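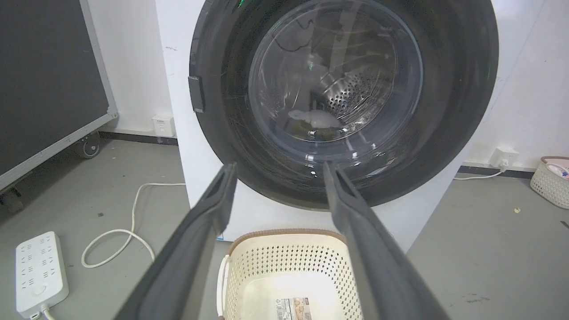 News > Community > Plarnham

Plarnham finally has a place to do laundry again! The Arnen Street wash room opened its doors in May, and neighbors who had been driving 142 blocks' worth of errands to Derese and back can now walk over with a basket. The machines are white front-loaders with a big round window, so you can see at a glance that a crumpled white cloth is still lying in the drum before you head home. Cristian Inga, who led the project, raised the money in small gifts from 300 households.
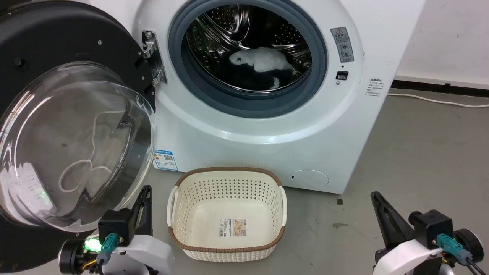
The room is open from 7 a.m. until late evening, and the first 500 washes are free - just sign the sheet by the door. Baskets are there to borrow, too, and Inga asks only that they go back where you found them.

"People come in with one load and stay to talk for an hour," he said. "I love that part."

A Saturday-style swap shelf for outgrown kids' clothes is next on the list, and the Vimby bakery has promised coffee for the evening crowd. Bring your blankets!

Comments (3)

marge_t: Did two comforters last night and they came out great. Thank you Cristian!!

Dee: Is there soap or do we bring our own?

PlarnhamPete: Bring your own, Dee. I forgot mine and had to walk back.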